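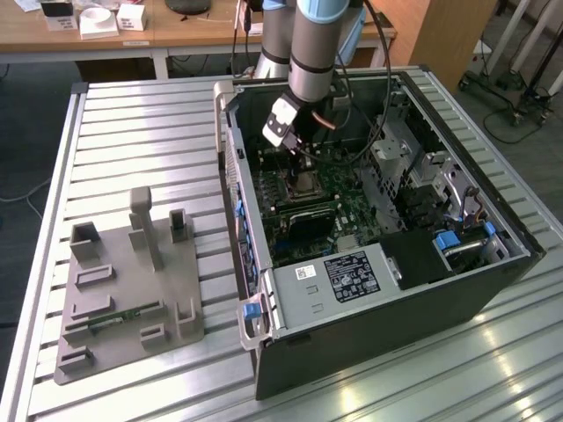 Tower on its side with the panel off, green board facing up.

Wed 20 February

Up at six. Overcast, light wind from the northwest, no frost on the car. Emptied the gauge at seven: 0.11 inch, most of it probably before midnight, but it goes down against this morning as always.

Spent the rest of the morning on the backup question. The rain records are in three places at the moment and they do not agree. The main file has 3521 daily rows. The copy on the old desktop stops last June. The copy on the external drive has the same last date as the main file but is 30 rows shorter, and I did not notice this until I compared the row totals. It has been wrong for I don't know how long. Every time I copied it over I looked at the date stamp and nothing else.

Found the missing block after lunch. It is one month, all of it, from the year the gauge was moved from the fence post to the open ground by the shed. I must have cut the month out to fix the offset and pasted it back into only one version. The paper notebook has all 30 days in pencil, legible except for two where the page got wet. Main file agrees with the notebook on the ones I can read. For the other two I have kept the typed values and flagged them in the remarks column.

Procedure from now on:
Main file stays on the desktop drive. Nothing gets edited anywhere else.
Copy to the external drive on the first of the month, full file, new name with the month in it. No overwriting.
After copying, check row total and the sum of the rainfall column against the main file. Both go in the notebook in ink.
Second external drive goes to Anselmo's and gets swapped when I see him.

I considered running the whole thing through Luretora, which does scheduled copies and keeps old versions. Tried it for an hour. It works, but it stores everything in its own format, and I would need Luretora again to get anything out. For a text file that is smaller than one photograph this seems like a poor trade. Removed it.

The desktop itself needs attention before I trust it with the main file. The fan is loud on startup and settles after a minute or two. The drive is the one it came with. I priced a replacement at Follum and they have what I want, though not in stock until next week. Plan is to buy two of the same, put one in, and keep the other in the drawer.

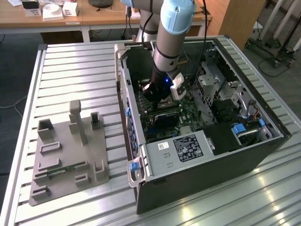
The drive swap is simple enough. Power off, cord out, hold the button to drain it, old drive out, new one in, restore from the external. What takes time is everything around it: writing down which programs are installed, finding the license for the scanner software, remembering the password for the station account. I started the list tonight and it is already longer than I wanted. The scanner may not be worth saving. I have used it for nothing but notebook pages, and the phone does those well enough if the light is flat.

Phone call with Anselmo Evangelista at four. He keeps the gauge at Villanueva and has the same trouble in a worse form. His early years were typed with the decimal point missing on some pages, so that 119 in the column could be 1.19 inches or 11.9 millimeters written down by his father, who switched units and did not say when. He has been sorting it by comparing with my totals. Where both stations had rain the same day the ratio usually makes it obvious. Where only his did, he is stuck. I said to leave those blank and mark them. He would like to estimate. We did not settle it.

He also asked about the Pleltitz gauge, whether the funnel ring has held up. Mine has a hairline crack at the seam that does not leak as far as I can tell. I tested it again before dark with a measured half inch poured in slowly: read 0.50 after ten minutes. No change from the last test. I will do it again after the next hard freeze and order a ring if it drops to 0.48 or under.

Typed up January in the evening and checked it twice against the notebook, once forward and once from the last day back. One error, the 6th, where I had entered the morning temperature in the rain column. Corrected. Copied to the external drive, row total and sum both match, written in ink.

Still to do: call Follum about the drives, find the second power cord, ask Anselmo for his June pages before he starts filling things in.

Rain again by nine, steady. Left the porch light off and went to bed.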